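Prüfliste vor der Bestellung: Greiferzelle Breratach
Bearbeitet von Silvia Bartoš, Stand Februar
Status: offen / erledigt / Rückfrage

1. Arbeitsraum und Schutzzaun
Status: erledigt
Kommentar: Der Grundriss passt, und zwar besser als erhofft! Zwischen Zaun und Regal bleibt genug Platz, um die Wartungstür ganz zu öffnen. Fluchtweg bitte im Plan noch farbig markieren.

2. Not-Halt
Status: Rückfrage
Kommentar: Im Angebot von Tekik ist nur ein Taster enthalten. Wir brauchen 4, einen davon an der Beladeseite. Aufpreis je Taster 231 Euro, das muss ins Budget.

3. Greiferfinger und Klemmstellen
Status: offen
Kommentar: Die Simulation macht richtig Freude, weil wir Fingerformen durchspielen können, bevor Geld ausgegeben wird. Unregelmäßige Teile mit Wölbungen und Falten sind für uns der wichtigste Fall, denn bei glatten Quadern greift fast jeder Finger ordentlich.
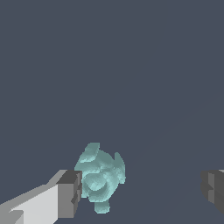

Für die Abnahme verlangen wir deshalb einen Greifversuch mit unseren eigenen Musterteilen. Die Greifkraft soll einstellbar und auf 40 Newton begrenzt sein, der Wert gehört schriftlich ins Angebot. Ein Satz Ersatzfinger kostet bei Plodska 627 Euro. Ich würde ihn gleich mitbestellen, die Lieferzeiten sind lang.

4. Verhalten bei Stromausfall
Status: Rückfrage
Kommentar: Hält der Greifer das Teil oder lässt er los? Im Datenblatt steht dazu nichts. Anfrage an den Hersteller ist raus.

5. Risikobeurteilung
Status: offen
Kommentar: Conceição hat eine sehr brauchbare Vorlage geschickt, vielen Dank dafür! Einrichtbetrieb und Reinigung fehlen darin noch, die ergänze ich selbst.

6. Schulung
Status: erledigt
Kommentar: Zwei Tage vor Ort sind im Preis enthalten. Super, dass die Spätschicht mitmachen kann, Beginn ist dann 13 Uhr.

7. Freigabe
Status: offen
Kommentar: Bestellung erst auslösen, wenn die Punkte 2 bis 5 erledigt sind. Das überarbeitete Angebot bitte direkt an mich.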